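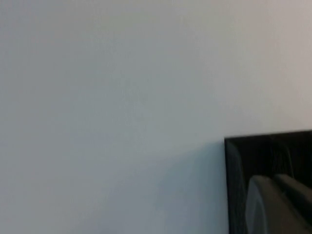

*Item 2: right-hand wrist view, fingers and part of a black object at lower right.*

**Zokora two-arm shelving kit, acceptance checklist**
Inspector: Ebbe Fjeld
Sat 24 October
Supplier: Dredetti. Quote: 299 a month, first review in February.

- [x] **1. Emergency stop reachable from the operator's seat.** Pass. The button is stiff. I'd like a bigger one.
- [ ] **2. Wrist view usable for close work.** Not signed. Most of what I get is pale blank surface, soft and blotchy. The brochure says "full awareness at the fingertips". I'd want to see that shown before paying for it.
- [x] **3. Finger pads and screws.** Pass, hand-checked with power off. Repeat at 400 cycles.
- [ ] **4. Covers readable to the title lookup.** Open. The large type should be easy for it. Small type is another matter – the author line is blurred even to me.
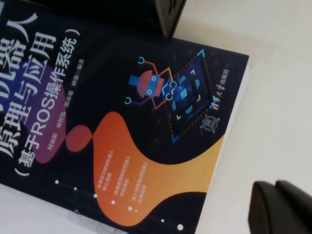
*Item 4: ROS textbook from Tsinghua University Press, cover at an angle.*

- [ ] **5. Lookup handles rotated text.** Open. Dredetti claims any angle. Their test sheet lists 604 reads and never says how many were upright. Ask Solanki for the raw log.
- [ ] **6. Cable routing.** Fail. The left gripper's cable loops over the top and goes down across the book. A book cable-tied to a robot by accident is my problem, not the supplier's. Clip it back along the arm and resubmit. 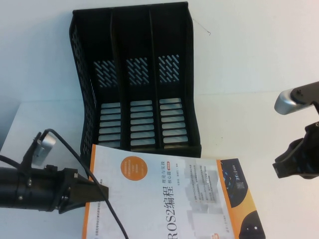 *Items 6 and 7: both grippers, black three-slot organizer, ROS2 book flat on the table.*

- [ ] **7. Downward force on paperbacks.** Open. The left fingertip is on the cover and I have no force figure in writing. "Gentle" is not a number.
- [ ] **8. Organizer stays put when a book is pushed in.** Open. Nothing in the manual about fixing it down. Try it with the heaviest book we own.
- [x] **9. Manual supplied in English.** Pass, barely. Page 17 refers to a Sereck controller we were not sold.

**Status:** three passed, one failed, the rest unsigned. No payment released until 6 is redone and 7 has a figure against it. – E.F.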